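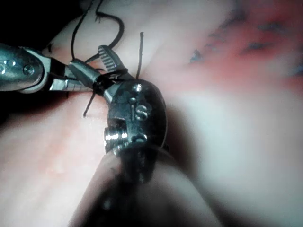 The woman next to me at the Jadetti open day in Toledo said she'd let it do her knee tomorrow but never her mother's knee. I've been chewing on that since.

So. Open day, 12/04/2024, two hours, bad coffee, 16 of us squeezed in front of one screen. Suturing was the main event. Two instruments, black thread wrapped tight around the jaws, wraps so close together they looked like one dark band. I tie flies for fishing and my hands hurt just looking.

Now the gripe. All the talk was about the machine. Skimovis this, Skimovis that, some add-on called Olia I still couldn't explain to you. Fine print on the handout: 2,730 practice knots logged at the training site. Logged by who? By people! Surgeons and residents sitting at a console. That number was the best thing on the sheet and it got one line near the bottom, under the parking info.

I asked how many practice knots before a person works on a patient. Got a nice smile and "it varies." Varies from what to what? 2? 500? Not a trick question. If my town hospital buys one of these I want that figure on the wall by the elevators, next to the hand washing poster.

I'm not against it. Went in grumpy, came out wanting a turn at the controls. Small tools, tiny ridges on the jaws, very fine work, and I beleive it can help a tired surgeon do a neater job. But a hospital will find money for the machine long before it finds hours for the people learning it. Seen that with every computer system we ever got at work.

There's another open day in March. Going back with the same question, on paper this time, and I'd like teh answer on paper too.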